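3.2 What people keep, and where

Print this page | E-mail this page

I'd gone to Florkby to ask about old letters, and I came home with 114 household interviews about clutter (I still can't quite believe it!). Most people were happy to chat once the kettle was on.

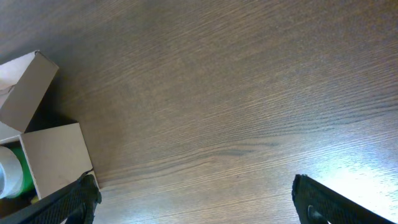 So we asked everyone the same thing: what would you never throw out? Letters came up far less than I'd guessed, and school reports far more.
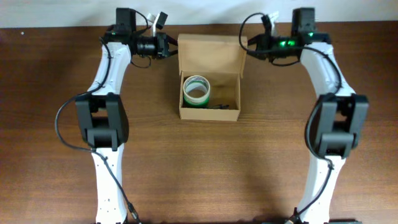 Figure 2. Tabletop with open box.

Sorting went slowly in nearly every home. Marcelle Hervieu, who did the Painemal visits with me, reckoned people stalled when the "keep" pile had no edges, and I think she's right. An open cardboard box on the table, like the one in Figure 2, gives the pile a limit you can see. Households that used one kept 200 items or fewer, while the others often went past 300.

E-mail this section to a friend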